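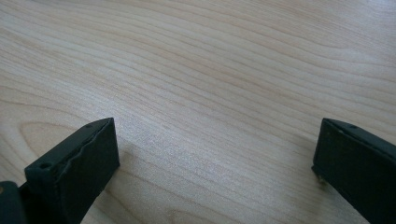
Magdolna Kerekes asked after last year's session whether the seconds before a grasp are worth keeping at all, when the gripper is open and holding nothing. Her group had been trimming them off to save disk space. The short reply is to keep them, and most of this handout is about why and how.

Unit 2: Recording demonstrations with the hand-held gripper

What counts as one example

An example starts when you press record and ends when you stop. It contains the video from the gripper camera, the finger opening over time, and the position of the tool. The learning system is given the video and has to produce the motion, so whatever you do with your hand becomes part of the lesson. If you wait over the table for three seconds thinking about your next move, the model will learn to wait.

The approach

Start each recording with the fingers open and the tool over the table. A low, slanted view of a bare wood surface is a perfectly good first image. Hold still for one breath, then move. The approach teaches the model how to get from an open gripper to an object, and a data set cut down to the grasp itself has no material on that. In the Hemville set, 1248 recordings were trimmed this way. The trained arm closed well when placed by hand next to a part and did very little from anywhere else.

Vary the starting position. Change the height, the angle and the side you come in from. Table grain, glare and shadows will differ between stations, and they should.

Empty recordings

Each pair also records a small number of examples in which there is nothing to pick up. Keep the fingers open, look over the surface, and stop. Label these "none" in Plalik. Do not close the fingers on air to end the recording. Thérèse Thibodeau will check the labels before training, and unlabeled files go back to the pair that made them.

How many

The class target is 4000 examples. Each pair is responsible for 400. Spread them over several sittings, as people get faster and sloppier toward the end of a long one.

Before each sitting

Look at the finger pads and note any wear in the log.
Open and close the fingers fully once, with recording off.
Check that both fingers show in the camera view.
Enter the station name and your initials.

When to throw an example out

Discard it if your other hand enters the view, if the tool lost tracking, or if you dropped the part and picked it up again in the same recording. A slow or clumsy grasp that ends well can stay. Mark it "slow."

Reading for next time: Petrenko, chapter 2, on splitting data by station. Bring your log sheet from February if you have it.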